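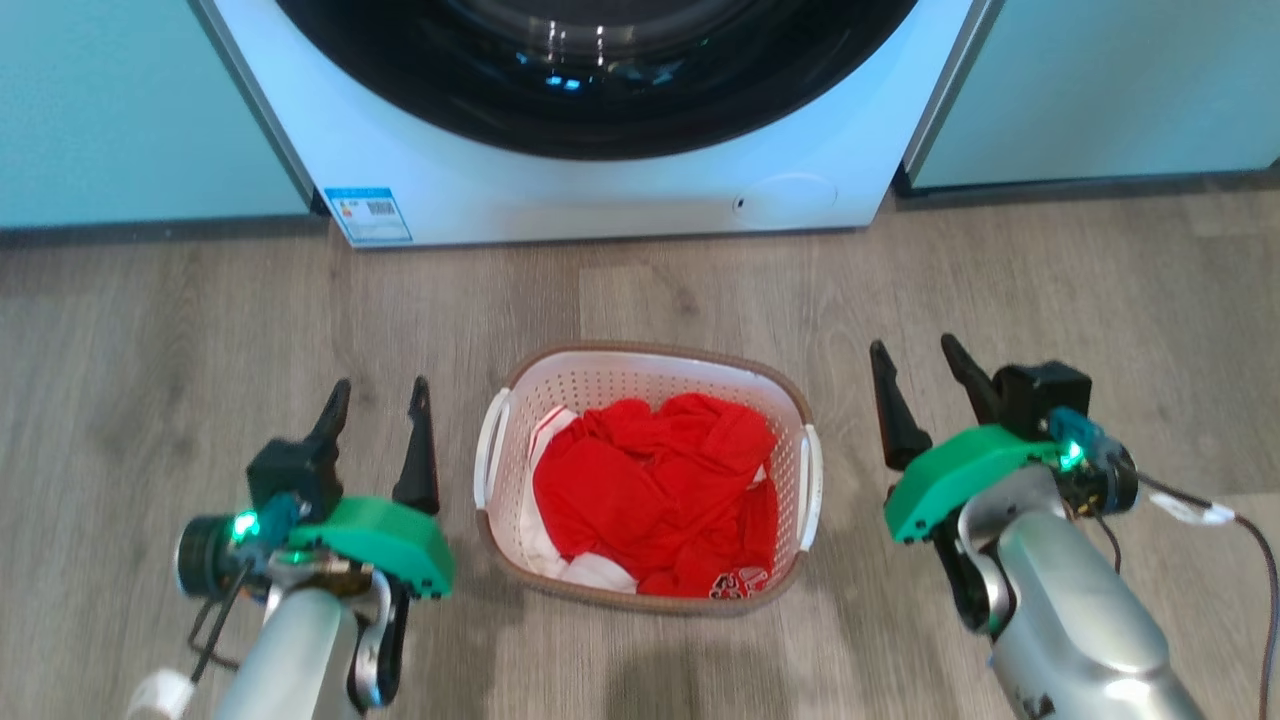 2/24/24 – laundry chore, bench notes

Setup same as the last round: front loader built in between the cabinets, basket on the floor in front of it, two arms. Job is to open the door, get the clothes out of the basket and into the drum, shut the door. Nothing about detergent or programs yet. I left that off the sheet on purpose after reading the Vamora write-up again, where "does the laundry" means one towel moved from a table into an open drum.

I'm writing this up before anyone upstairs sees the clips, so that there is at least one sober account of the day in the book.

Ran 60 attempts between the morning start and shutdown. 47 ended with the door closed and no cloth on the floor. That number will get quoted, so here is what is inside it. I counted an attempt as good even when a person had nudged the basket back into its starting spot beforehand. I counted it as good when the arms took three passes at the same sleeve. I did not set any time limit. A ten-year-old would have beaten every one of them and complained less about the wait than I did.

Things that went wrong in the other 13, in the order they annoyed me:

Door. The policy sometimes decides the door is open when it is shut and brings the cloth up against the glass. Dark glass with reflections on it is hard for the depth estimate, we have known that since May. Re-tuning did not fix it. I don't think more tuning will.

Trailing cloth. It grabs the top of the heap, lifts, and whatever is tangled underneath comes along for half the trip and then drops. Red and white together are worse than one color alone, my guess is that it treats a fold of the white as basket. Only a guess, need to look at the masks.

Basket handles. Twice a finger went through a handle on the way down and the whole basket came up with the shirt. Stopped by hand both times. No damage. Added a keep-out zone around the handles afterward, which also means it now refuses to reach cloth lying right up against the rim. So we traded one fault for another.

Last item. With one small thing left in the bottom of the basket it is close to hopeless. The fingers come down, close on nothing, come up, and the system reports a grasp. Hodoroagă's gripper notes say the force threshold can go lower for thin fabric. Tried it, and then it reported a grasp with the fingers closed on air even more often. Put it back to 200 on the controller scale.

On the training side: 3000 demonstrations so far for this one chore, in this one kitchen, with this one machine. The Dostilham people keep saying the curve goes up with more data and I believe them, it does. What I'd like to see is the curve for a different washer. Ours has the door where it has it. Move to a top loader and I expect we start again from very near zero.

Checked the wrist views in the afternoon to see how much of the basket is usable once the arm is over on that side. 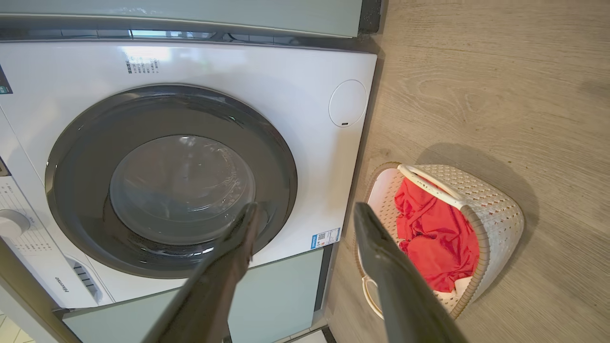 Can it do a load of laundry by itself yet?

It can move a small pile of clothes into this particular washer most of the time, with a person standing by, and it can't sort, check pockets, measure soap or choose a cycle.

The wrist view is better than I had been giving it credit for. You get the door and the basket together, which the old mount never managed. But the fingers take up a good part of it and they are soft-focus that close in, and one of them sits over the side of the basket at this approach. If the policy is leaning on that camera for the final grasp, it is working with part of the target covered. Possible cause of the phantom grasps? Will mask out the fingers and rerun the same set before touching anything else.

One thing in its favor, for fairness. Early on a shirt got hung up on the rim and I had my hand on the stop. The left arm held the basket still and the right one worked it free. It was slow and ugly but it was the right move, and I had not seen it in the demos I recorded myself. Someone else may have recorded one like it. Check the Favuven batch before we go telling people it came up with that.

To do
– rerun with finger mask, same 60 starts, same clothes
– log every basket nudge as an intervention from now on, and report the number with and without
– door state: try a plain contact switch as ground truth and see how often vision disagrees
– borrow a different basket, solid sides if possible
– time each attempt, start of motion to door shut
– clips for upstairs go out at normal speed, no cuts

The keep-out zone is saved under handles_v2. Don't delete v1, I want to compare them on the rim cases.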